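여름 끝자락에 전하는 달톨름 이야기

안녕하세요, 이웃 여러분. 올여름도 다들 잘 지내고 계신지요. 저는 지난 소식지를 보내 놓고 나서 답장을 꽤 많이 받았는데, 그중 절반 이상이 매실청 이야기였어요. 설탕을 얼마나 넣느냐, 돌을 눌러 두느냐 마느냐, 우리 할머니는 그렇게 안 하셨다… 읽다가 혼자 몇 번을 웃었는지 모릅니다. 그래서 이번 호에는 아예 자리를 펴고 저장 음식 이야기를 길게 해 볼까 해요.

저희 모임이 처음 생긴 건 5년 전 1월이었습니다. 포스트브리지로 이사 온 지 얼마 안 된 집들이 남는 무를 어쩌지 못해 한자리에 모였던 게 시작이었지요. 그날 담근 동치미는 솔직히 너무 짰습니다. 그래도 버리기는 아까워서 물을 타고, 배를 더 썰어 넣고, 국수까지 말아 먹으며 겨우내 버텼어요. 그때 같이 먹던 분들이 지금도 대부분 나오시니, 짠 동치미도 제 몫은 한 셈입니다.

요즘 같은 때에는 오이지가 제일입니다. 오이는 너무 굵지 않은 것으로, 씨가 덜 여문 것을 고르세요. 물에 굵은소금을 풀어 팔팔 끓인 다음, 그 뜨거운 물을 오이에 그대로 부어 줍니다. 처음 해 보시는 분들은 이 대목에서 꼭 망설이시더라고요. 오이가 익어 버릴 것 같다고요. 괜찮습니다, 과감하게 부으세요! 뜨거운 소금물이 닿아야 껍질이 탱탱해지고 나중에 아삭아삭합니다. 식으면 오이가 떠오르지 않게 눌러 두고, 2일이 지나면 소금물만 따라 내어 다시 끓여 주세요. 두 번째 물은 반드시 완전히 식혀서 붓습니다. 저는 한번 급한 마음에 덜 식은 물을 부었다가 한 통을 물컹하게 만든 적이 있어요. 그 오이지는 다져서 만두소에 넣었습니다만, 식구들 표정이 그리 밝지는 않았습니다.

깻잎장아찌는 더 간단합니다. 씻은 깻잎의 물기를 잘 털고, 간장과 식초와 설탕을 한소끔 끓여 식힌 물을 자작하게 부으면 끝이에요. 청양고추를 두어 개 썰어 넣으면 밥을 자꾸 더 푸게 되니 그건 각자 알아서 하시고요. 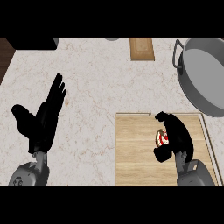
밝은 대리석 조리대와 주방 물건들, 컴퓨터 그래픽.

조리대 이야기가 나온 김에 한 말씀 더 드릴게요. 장아찌를 담글 때 간장이나 식초가 튀면 그때그때 닦아 주세요. 특히 대리석은 산에 약해서 식초나 레몬즙이 오래 닿으면 윤기가 죽고 희끗한 자국이 남기 쉽습니다. 큰 쟁반을 하나 깔고 그 위에서 작업하시면 마음이 한결 편해요. 유리병은 찬물일 때부터 냄비에 넣고 서서히 끓여 소독하시고, 뒤집지 말고 바로 세워서 남은 열로 말리시면 됩니다. 뚜껑 안쪽 고무가 낡았으면 미련 두지 마시고 바꾸세요. 저는 그걸 아끼다가 고추장아찌에 하얗게 골마지가 낀 적이 있답니다.

다음으로 반가운 소식입니다. 브록 로스 씨가 이번에도 텃밭 고추를 나눠 주시기로 했어요. 한국말은 아직 서툴러도 고추 고르는 눈은 저보다 낫습니다. 꼭지가 싱싱하고 만졌을 때 단단한 것만 골라 오시는데, 작년에 담근 고추지가 유난히 맛있었던 데에는 그 덕이 컸다고 봐요. 지난번에는 고향식이라며 비트 피클도 한 병 들고 오셨는데, 분홍빛으로 물든 삶은 달걀까지 들어 있어서 아이들이 먼저 집어 갔습니다.

다음 모임은 2022년 8월 18일 오전, 포틴 회관 부엌에서 엽니다. 준비물은 앞치마, 마른 행주, 그리고 집에서 쓰시던 빈 유리병이에요. 이번 메뉴는 고추지와 양파장아찌이고, 부엌이 넓지 않아 19명까지만 받습니다. 오시는 길이 헷갈리시면 127번 버스를 타고 종점 바로 앞 정류장에서 내리세요. 혹시 작년에 담근 장아찌가 아직 남아 있는 댁은 조금만 덜어 와 주시면 좋겠습니다. 점심으로 찬밥에 물 말아 같이 먹으려고요.

신청은 이 소식지에 답장으로 이름만 적어 보내 주시면 됩니다. 매실청에 대한 이견도 계속 받습니다.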